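About Us

Puvgate Doughnuts, Jorolcombe. Open at 6 a.m., closed when the trays are.

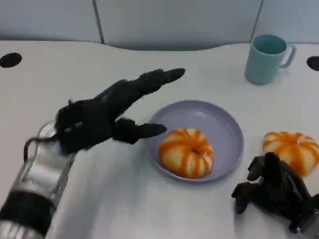

We make doughnuts and we make coffee, and we'd like you to sit down for both. That was the whole business plan. The bank asked for a longer one, so we wrote the same thing in a larger font and added a chart.

Puvgate started as a delivery kitchen behind the old feed store on the Andale road. For the first two years we had no tables, no mugs and no front door that a customer could reasonably find. People ordered by phone, and a van came to their office with a box in it. The doughnuts were good. The box was fine. What bothered us was hearing how they got eaten: standing at a copier, over a keyboard, in one case in a parked car with the visor down for privacy. A doughnut takes most of a night to make. It deserves a plate.

So when the lease came up on the corner unit in Jorolcombe, we took it, and the first thing we bought was plates. The mixer came later, which in hindsight was the wrong order.

The plates

They're lavender, with a raised rim. We get more questions about the plates than about anything we bake, and we have tried not to take it personally. We wanted a color that wasn't white, because half of what we sell is glazed white and disappears on a white plate like a rabbit in a snowbank. We tried yellow (everything looked like breakfast at a motel) and a dark gray that showed every crumb and several fingerprints. Lavender was a sample the supplier threw in for free. An orange stripe on a pale purple plate turns out to be a cheerful thing to look at before sunrise, when not much else is.

The rim is there for the glaze. Anyone who has chased a doughnut across a flat plate with one finger will understand.

The mugs are teal and ceramic, with a proper handle. They don't match the plates, and we have received letters. We like them. They hold a decent amount of coffee, and we fill them twice before we start giving you a look.

The doughnuts

The house doughnut is the Orange Stripe: white glaze, bright orange lines running out from the middle across the top. It has been on the menu since the feed store days and it is the one we'd save in a fire, assuming the staff were already out.

The dough is a yeast dough, mixed in the afternoon and left in the cooler overnight. It gets cut at 3 a.m. and fried from 4. The white glaze goes on while the doughnut is still warm, then there's a wait, and then the stripes go on by hand from a piping bag. The wait is the difficult part. Go too early and the orange sinks into the white and you get a sort of sunset. We sell the sunsets at half price from a basket by the register, and some of our regulars now ask for them by name, so that's backfired.

We test new flavors all the time and keep very few. Of the 39 we've put in front of customers since opening the shop, the Orange Stripe has outsold every one. The maple and black pepper came close. The beet did not come close, and whoever is still emailing us about bringing back the beet, we know it's one person.

Our best day so far was in October, when the school band had a home contest and the Andale bridge was closed, so the entire county had to drive past our window at five miles an hour. We sold 1,402 doughnuts and ran out of napkins, coffee and conversation by noon.

The tables

The tables are white with a wavy back edge, and we are very fond of them. They came out of an office that was closing, which is why they have oval holes in the top for cables. We considered filling the holes. Then we noticed that everyone under 25 had started feeding phone chargers through them, and we decided that we had planned it that way.

A few things to know about the holes. They will not take a stirrer, a sugar packet or a teaspoon in any way that benefits the rest of us. We have recovered all three, plus a retainer. It's in the drawer under the register, in an envelope, if you've been wondering.

Yes, you may put a doughnut straight down on the table. We wipe them between customers, and a second doughnut often has to go somewhere. The plate is made for one. We know what you're like, and we stopped offering bigger plates when we saw what happened.

The walls are light gray. This took four months to agree on.

What we don't do

We don't do doughnuts the size of a steering wheel. We don't stack them into wedding cakes, although we'll sell you enough of them and you can stack them yourself. We don't put cereal on top. There's no loyalty card, mostly because the last one had a misprint that made the first doughnut free and every doughnut after that free as well. It ran for nine days. Those of you who noticed early and kept quiet, we remember your faces.

We don't have a drive-through. The alley was measured for one, and a compact car would fit if nobody opened a window.

Seating and hours

The shop seats 34, or a few less if the corner table has the crossword people at it, as they spread out. We open at 6 a.m. and close when we sell out, usually early in the afternoon. If you're coming after lunch, call first. We'll tell you what's left and we won't hold it for more than half an hour, no matter what you say your mother's condition is.

Box orders still go out from the Andale road kitchen every morning. Please order by 2 p.m. the day before. The boxes are plain white cardboard, and each one has a line printed inside the lid asking you to find a plate.

Working here

We hire a couple of times a year. The night shift starts at 2 a.m. and suits people who were going to be awake anyway. Counter staff need to be able to carry a full mug across a room, make change and listen to opinions on lavender. Everyone learns to stripe. Your first hundred will be sunsets. Ask at the counter for an application, and bring it back without glaze on it if you can.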